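How Does a Music Festival Get Its Sound?

Have you ever stood in a big field at a music festival, maybe the summer one at Tunside, and wondered how the singer sounds so loud, even way over by the lemonade stand?

It starts with the microphone. When someone sings, the air wiggles, and the microphone turns those wiggles into electricity. The electricity zips down a cable to the mixing desk, a big board full of sliders. The person at the desk listens hard and nudges each slider – a bit more drum, a bit less guitar – until it all fits together nicely.

Then off it goes to the speakers, which turn the electricity back into wiggling air. A small stage might have 2 speakers and a large one 20! And the wiggles travel all the way to you, lemonade and all.

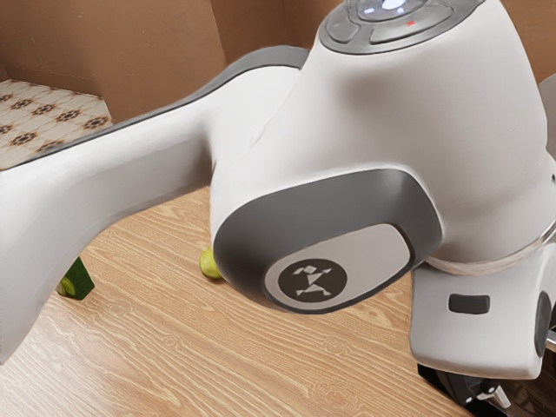 A white robot arm over a wooden tabletop (computer picture)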